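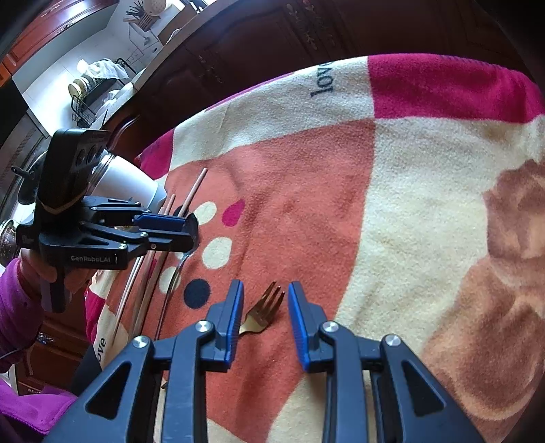 Can kids try the grippers themselves at a robotics open day, or is it all behind a rope?

Olaia Soler
My two (they're 5 and a very determined almost-8) want to go to the Visano open day over in Dromdale and I'm the one doing the driving, 26 miles each way. Last summer we went to a different one and it was an hour of slides and then a machine waving at us from the far end of a gym. They were so let down! So before I promise anything, does anybody know if visitors get to hold stuff at this one? And do I need to book? The page just says "demonstrations all afternoon."

Esperanza Rosenthal
It depends on which demo you walk up to, but the hand-held ones are open to anybody, kids included. I went last July with my nephew and he spent most of the visit at the table where you squeeze a handle and pick up kitchen stuff. Forks are way harder than you'd think, they lie so flat! He got one on his third try and told everyone in the parking lot. The big arm is a different story, you stand back behind a line and a guy talks you through it (nice guy, talks fast, my nephew wandered off).

The grips are made for adult hands, so your 5-year-old will probably want to use both hands on one of them. The people running the table were fine with that and let him take his time. We didn't book, we just signed in at the front desk. Get there early though, by 3 there was a line for the table and they were moving people along after a couple of turns each.

Oh, and eat first. There was coffee and a plate of cookies and that was it.

Jairo Taipe
went two years ago, it was ok. parking is round the back, don't use the front lot, it belongs to the tire place. I only saw the big arm so can't help with the rest

Baltasar Aguirre
Booking changed this year, I think. I called on Friday, February 23, 2018 and the woman who picked up said families can still walk in but groups over a certain size have to email first. I didn't catch the number because I'm only bringing my daughter. She also said the talk is upstairs and the hands-on part is downstairs, so if yours hated the slides last time you can skip the stairs completely and go right to the table. I'd call them yourself the day before, the schedule on the page looks like last year's to me.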